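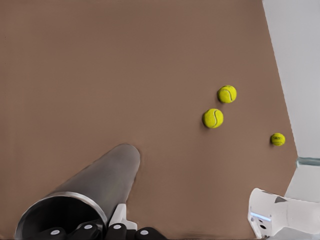 Dristo Support wrote:
Thanks for the report, and sorry it has been holding you up. Could you tell us whether the arm stops on its own with a force limit error, or whether you have to halt it by hand? We have had a similar complaint where the approach looked fine and the trouble only began at first contact, and that one came down to the wrong collision shape being loaded. Please also send the version of the Temba scene pack you are using, and the settings file if you can share it.

Ticket: 1809
Opened: 09/10/2018
Product: Pulano arm controller, running against the Temba simulator
Site: Ratville
Status: Waiting on customer

Hello, and thank you for coming back so quickly. I was fully expecting to wait a while, so it was a lovely surprise to find your note when I sat down with my tea this morning. I will try to answer everything in order, though I'm afraid I tend to ramble when I write these, so do bear with me!

It stops on its own. We have not had to press anything. The task is the ball and tube one from your scene pack, where the arm picks up a tennis ball and drops it into the tube. The arm collects the ball beautifully every time (really, the grip is far better than in the last release, please pass that on to whoever did the work), carries it across, lines itself up, and then drives the ball straight into the end of the tube. The force climbs, the tube gets shoved along the table, and the Pulano controller quite rightly gives up with "force limit exceeded, wrist". After that it will not clear until I restart the whole session. I have tried the reset button in the panel, and I have tried asking nicely.

Scene pack is the February one. I have attached the settings file, and I have left our notes in it, so please ignore the grumbling in the comments near the top.

What I have tried so far:

Restarted Temba and the controller, in both orders. No change.

Lowered the approach speed by half. It hits the tube more gently and fails all the same.

Raised the force limit. I put this back straight away, as it only meant the tube was pushed further before the stop came in. I would not want anyone copying that over to the real arm by mistake, so I have deleted the file where I tried it.

Swapped the collision shape for the tube, as you suggested in the other thread. The default one and the detailed one both give the same error.

Ran a batch overnight with the ball positions changed at random. 83 runs ended in the force error before I stopped the batch, and none of them finished the task. The step limit was set to 4000 and they all stopped well short of it.

Now, something I noticed late in the afternoon, which may be nothing. The error always comes when the ball is at the same end of the tube, and it doesn't seem to matter where I start the ball from. I turned on the target marker in the viewer, the little cross that shows where the planner wants to let go, and the cross is sitting at the far end of the tube, away from the gripper.

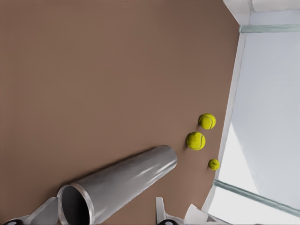 My guess is that the tube model has been turned end for end at some point and the drop target never went with it. The planner asks for the "mouth" point, gets a position and a direction, and trusts them both, which seems perfectly reasonable of it. But the mouth of the tube in our setup is at the lower left, down by the white gripper fingers, and the tennis balls are over to the right beyond the other end. So the arm takes the short trip from the balls to the nearest end of the tube and presses a ball against it, when it ought to be carrying on round to the near side. It would also explain why a different collision shape made no odds, as there is nothing wrong with the shape.

To check this I opened the tube's entry in the scene file and compared it with an old copy we had kept from before the February pack. The turn value is different by half a circle in the new one. The mouth point is the same in both. I then changed the mouth point by hand so that it sat at the open end, and loaded it again.

With that change the force error has gone. I do have a new grumble, I'm sorry to say. The arm now plans a path to the correct end, but it comes in so low that it stops with "path blocked, table" before it lets go of the ball. I suspect the tube lying flat leaves very little room for the wrist to get behind it, and that the old path was written with a bit more space in mind. I haven't touched the approach height yet, as I would like your advice before I start fiddling with two things at once.

So, a few questions, if I may:

Is the half turn in the February pack deliberate? If it is, could the mouth point be moved to match, or at least mentioned in the release notes?

Is there a safe way to clear the wrist force error without restarting the session? I may simply be missing a menu.

What approach height would you suggest for a tube lying on its side?

One last thing, and it is the part that worries me most. We have the same scene file feeding our real arm at Ratville. I have taken it off the automatic update and put a note on the controller asking people to leave it in manual until we hear from you. If you think that is too cautious do tell me, but I would sooner lose a day or two than have it leaning on something with its full strength.

Many thanks again for your patience. I will leave the simulator running with the hand-edited file in case you would like me to try anything, and I can send over the full log from the batch, though it is rather a large one and may need to come in pieces.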